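Student project report, Workplace Automation module
Author: Sarita Maurya
November 19, 2022

# Robot Handling of Framed Pictures at the Prindside Store: Effects on Handling Staff

## 1. Background

Prindside is a storage and framing business that holds pictures for private owners and small museums. Its store contains 3000 registered items, most of them framed. Moving a framed picture from a rack to an inspection surface has been a two-person job since the store opened. One handler takes each side, and a third person sometimes reads the label and checks it against the register.

In August the company started planning a single robot arm with a parallel gripper for part of this work. The integrator is Lotasus, and the register software, which sends move orders to the arm, is called Wado. The arm is not yet in use on real stock. All motion planning described in this report was done in simulation, with a digital model of a framed portrait.

The project had two aims:

1. Describe which handling tasks the arm could take over, based on the simulation.
2. Describe what those changes would mean for the handling staff.

## 2. Method

I spent 12 working days at Prindside. On the first days I followed the handlers and wrote down each step of a move. After that I sat with the planning group and watched simulated runs. I logged 59 runs in total. Each one was stopped at the point where the gripper would have to commit to a contact, and the handlers were asked if they would accept that approach for a real object.

I also used the store's own move log. It lists 364 moves for the period I was given access to. The log records the item, the start and end position, and the names of the people who signed for it. It does not record time spent waiting for a second person, so I had to ask about that in the interviews.

Four handlers and the store manager, Ms. Durán, were interviewed. The interviews were held at the workplace during paid hours.

## 3. The Simulated Task

The task is divided into approach, alignment, contact, lift and set-down. This report deals mainly with approach and alignment. These are the steps where the staff had the most to say, and also the steps where the model is closest to the intended hardware. The weight and stiffness values used for the later steps had not been checked against real frames when I left.

The portrait in the model has a thick ornate frame. The handlers asked for this type in particular. Raised molding breaks easily if a flat finger presses on it, and a person picks up such a frame by feeling for a solid part of the back edge first. The gripper has two flat fingers and no equivalent of this search. The fingers therefore have to be open before they come near the molding, and the approach direction has to be fixed in advance.

Views from behind the gripper were used in the reviews:

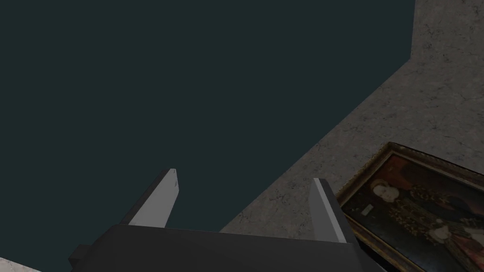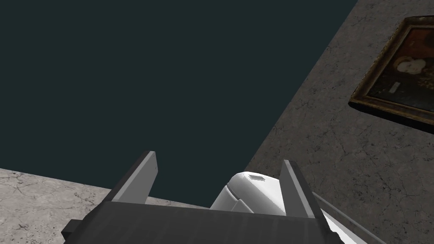
Fingers open and empty in both views; the gilded frame is nearer to the gripper in the first.

## 4. Findings

### 4.1 Approach and alignment

The handlers accepted most approaches in which the gripper stayed open and kept a clear distance from the frame until it was lined up with one edge. They rejected approaches where a finger passed over the face of the picture, even at a height the planning group considered safe. The reason given was that the rule for people is the same: no hand, tool or sleeve crosses the painted surface.

This rule was not in the original task description. It was added to Wado as a fixed no-go volume above the canvas. Several paths became longer as a result – in a few cases the arm has to withdraw and come in again from the other side.

A second point concerned the view itself. From behind the gripper, the operator can lose sight of a corner of the frame behind a finger. The handlers said they would not sign for a move on this view alone. The planning group has agreed to add a fixed overhead view to the operator screen.

### 4.2 Changes in tasks

Under the current plan, a standard move would need one person at a screen instead of two people at the rack. The lifting would go to the arm. The following tasks would stay with staff:

- checking the frame for loose parts before the move
- confirming the item number in Wado
- approving the approach path
- stopping the arm if needed
- all moves of unframed, oversized or damaged items

The physical load would be lower. Three of the four handlers named shoulder or back strain as the worst part of the present job. All four also said that the check before the move would become more important, as a person notices a loose corner during the lift and the arm does not.

### 4.3 Skills and responsibility

The signature in the move log was the most disputed question. At present both handlers sign. With the arm, one operator would sign for a movement that he or she has approved but not carried out. Two handlers said they would want the path stored with the signature, so that it can be shown later what was approved. Ms. Durán supported this, and Lotasus has confirmed that the data can be stored.

Training is the other open matter. New staff now learn by taking the second position in a two-person lift. If standard moves go to the arm, the remaining manual moves will be the difficult ones, and there will be fewer easy lifts to learn on. Management had no plan for this at the time of the interviews. One handler suggested keeping one rack fully manual for training.

## 5. Limitations

The runs used one picture model and one gripper. No contact forces were reviewed. The group interviewed was small, and all of them knew that the arm had already been ordered, which may have affected their answers. The move log could not be used to estimate time savings.

## 6. Recommendations

1. Keep the no-go volume above the canvas as a fixed setting that operators cannot switch off.
2. Store the approved path together with the signature in Wado.
3. Set aside manual moves for training before the arm goes into use, and write down who is responsible for scheduling them.
4. Repeat the review with at least one plain, narrow frame and one glazed frame.
5. Record waiting time in the move log from now on, so that a comparison can be made after installation.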